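September, afternoon, big table at the far end

Carrying on with the tray and plate question for the Levon tea room. I meant to get to this in the morning, but the Górecki samples had been put back in the wrong box and I spent a good while with my arms in packing paper looking for them (found under the napkin rings, where I had put them myself, so no complaints from me). If you are reading this to find out whether we can send Levon an answer, skip to the end. Everybody else, get a coffee.

What we're trying to settle

Levon like the cream tray. They have liked it since the first visit and I don't think anything we say will move them off it, which suits me fine because I like it too. The corners are nicely rounded, the rim is low enough that your sleeve doesn't catch on it, and the color is warm without going yellow. The open question is what goes on top. Their cook wants the black plate with the stone-look finish from the Bandetti box, and Hortensia Medina, who has been looking after the account, is worried that it's too much plate for that tray and will hide the printing they were so pleased with.

So today was mostly putting one thing on another thing, standing back, and moving it a bit. I enjoy this kind of afternoon more than I should.

Plate on the tray, first go

I started with the plate set toward the upper right, the way the cook drew it, leaving the near side free for a cup and a spoon. It looks very good in color. Black on cream is a stronger match than I expected on our pale tabletop, and the ridges on the plate pick up small bits of light so it doesn't just sit there like a hole. Hortensia's point stands, though. The script starts off fine, big curly R and all, and then the end of the word goes in under the edge of the plate, and so does part of the small mark that follows it. You can still read Rabbit. You just can't read it comfortably.
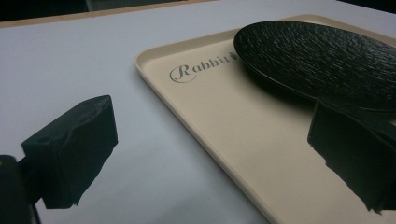

Moving it about

I tried the plate lower, then square in the middle, then pushed right up against the far rim. Square in the middle is the worst of the lot. It covers the name almost completely and leaves a border all the way around that is no use for a cup. Pushed against the rim is better for the name but the plate then wants to ride up on the raised edge if you bump the tray, and I could make it click with one finger. I don't want to be the person who signed off on a tray that clicks every time a waiter goes through a door.

Down in the near right corner was the nicest to use. I carried it over to the sink and back with a full cup on board, twice, and the weight felt settled on that side once I had shifted my left hand along a little. Only trouble is that I'm right-handed and so is Hortensia, so we have an opinion from one kind of person. Would somebody left-handed please walk it to the sink and back and write in the margin what they think?

Bare tray

After that I took the plate off the tray altogether and just looked at the printing for a while, which I realized I hadn't done properly since the samples arrived. It's a soft gray, a good choice against the cream, and the R does a loop that comes right around underneath the smaller letters. I had been thinking of the printing as one word in a corner. There is more going on than that, with the fine outline drawing further over and the little round emblem below it, and any plate big enough for lunch is going to sit on some of it. We had all been arguing about the name and forgetting the rest!
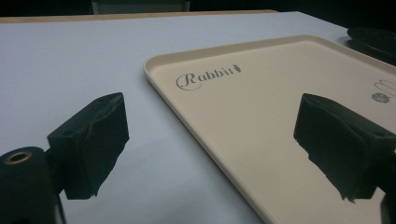

So the thing to ask Levon is which part of the print they care about most. If it's the name, the near right corner will do and we are finished. If they want the whole design showing, they need a smaller plate, and there is one in the Hadangate range with a plainer finish that I could live with, though the cook will sulk.

Wiping and marks

I gave the tray floor 50 passes with the usual damp cloth and the mild soap, then 12 with the rougher side of the sponge, pressing the way a tired person presses at closing time. The printing looked the same to me afterward. The floor of the tray has a matte feel and I thought it might go shiny along the wiping line, so I tilted it under the lamp and went hunting, and couldn't find anything I would swear to. I'd like it repeated by someone who didn't want the tray to pass.

Black plate: the foot is the part to watch. I turned it on the spot, slowly, and then a bit faster, and there was a faint dark line left on the cream that came off with my thumb. It may have been dust from the box. I washed the foot and did it again and got nothing, then did it a third time and got nothing again, so dust is my guess. Please don't put the plates away stacked straight on the trays until we know.

Crumbs do get into the ridges. Toast crumbs brush out, but cake is another story, and I had to take the little brush to it. The cook should hear that from us before ordering, and I'd say it kindly, because the plate is lovely and most of what they serve is sandwiches.

Small things while I think of them

The tray slides on this table more than I would like. It may be the table, so I'll try it on the old wooden one by the door before writing it down as a fault.

Levon's quote was for 18 trays to begin with, and the price break Hortensia was told about doesn't come in until 1,000, so we can stop talking about the price break.

The lamp over this end gives everything a bluish cast and makes the cream look cooler than it is. If you're comparing with the color card, take both over to the window first. I lost half an hour to that last time and would love to save you the same half hour.

For whoever picks this up

The Górecki samples are back in their own box with a new label on the short side. The cream tray and the black plate are staying out on the shelf above the sink, plate in its sleeve. Still to do: left-handed walk, second wiping test, slide test on the wooden table, and the Hadangate plate on the tray in the near right corner to see how much of the drawing it clears. Hortensia is writing to Levon about the printing and I have promised her a line on the crumbs by tomorrow lunchtime, so if I haven't done it please come and find me.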